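16 Oct 2019. Wurnis hand-held gripper pair, on trial from Tronetti. Day 2.

Both units cabled up this morning, firmware 1831. Task set: hat and wire file organizer, one operator, both hands.

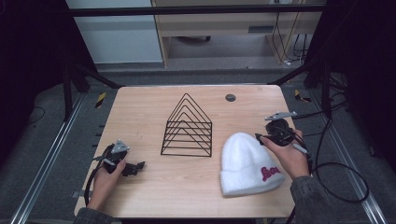
Sreekumar Pillai would hold off on the order until Tronetti quotes for spare pads separately; the Borard kit looked cheap too, until the consumables were added.

Fair. Quote requested, pads and cables as separate lines. Logged 37 takes before lunch. Left unit dropped its link once, at take 12 of the second batch. Reseated the plug. 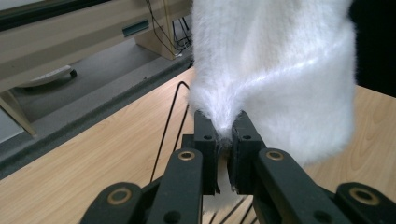
Pad wear is the open question for the review. The Harahap sheet gives no service interval. Lower ends are already chipped and uneven, although the tips still pinch long pile down to a narrow tuft. Measure both pads tomorrow, then again at 432 takes.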